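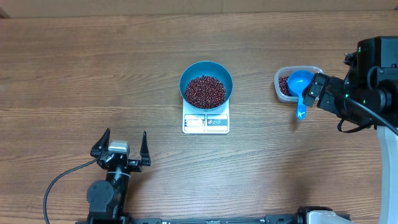 So Skunine is selling a "filming locations walk" for Drasine now. 15 stops, half a day, and they swear every one of them was on screen. I've watched the show twice and I have doubts.

Stop 1 is the bridge from the breakup in episode 4. Fine, that's the bridge. Same railings, same ugly lamp.

Stop 3 is Peta, the cafe where the sisters have their big fight. Except the cafe on the show has a staircase behind the counter, and Peta is on one floor. The outside might be real. The inside looks like a studio to me.

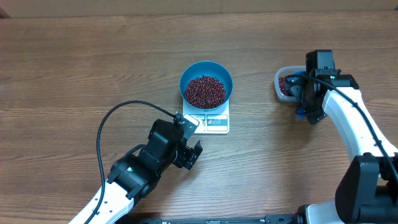 Red beans in a blue bowl, on the scale

Stop 6 is "the hospital." It's an office building. The guide says they shot the lobby there "on and off in April." Which episode? No answer.

Mitsotakis-Vlachou, who made the show, put out a thank-you list of places after the finale. I went through it line by line. Six of the 15 stops are on it. Could the list be missing some? Sure. Nine, though?

And the page says 200 fans "confirmed" the route. Confirmed how? By walking it? 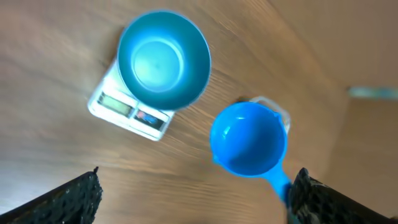

Samina Rana replied that the staircase could have been taken out after the shoot, and that her cousin's shop was on camera for a whole morning and never made the list either.

Okay, fair on the list. I still don't buy the staircase. Episode 11 has a shot from the street straight through the window and there's a wall where the stairs should be.

If anyone has a screenshot of that hospital lobby with the episode number, send it and I'll take stop 6 back. Until then I'd do the bridge on your own. It's free.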